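# Ticket 82: second gripper set for the snack table – hold the order?

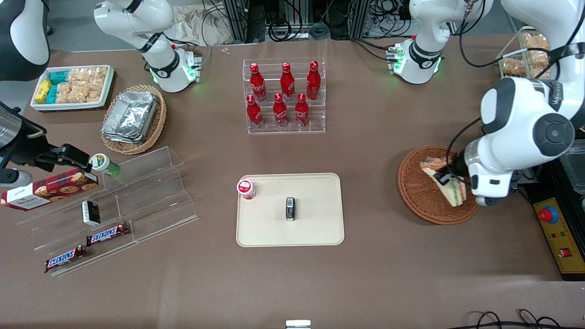

Edeltraud Auer

**Status:** open, waiting on Kasprzak
**Opened:** 15th November

Kasprzak have quoted 2,000 for a second set of grippers and want an answer before the January price list. Their reasoning is that the present pair "can't cope with mixed goods". I'm not convinced, and I'd like this ticket to stay open until somebody shows me the fault is in the fingers.

What we ask of the cell is a lot. A filled sandwich over the wicker basket, crackers or cookies in clear bags, Snickers bars, a box of Walkers shortbread, Coca-Cola bottles up on the tiered rack. I can believe one gripper doesn't suit all of it. I can't see that from the fault list, though, which says "drop" and leaves it there.

**Checked so far**

- Log export from Kadari. 8 drops, no item named against any of them.
- Clernovell's planning sheet. It has the new grippers paying for themselves, but the saving is also 2,000, which looks to me like the price typed in twice.
- Stands. The long clear stepped one sits at a slant to the table. Has anyone tried it square before we spend money?

**Reply from Wullness support, pasted in**

> We'd suggest ordering now and testing on delivery.

No. Testing comes first – we did it the other way round with the trays and still have the spares.

**Needed before I sign**

1. Drops logged by item and by arm.
2. The same goods run with the stand squared up.
3. A loan set from Kasprzak, with return carriage in writing.
4. A corrected sheet from Clernovell.

Budget line stays at nil until then. Kasprzak have been told and have asked for a call; I've asked them for the loan set instead.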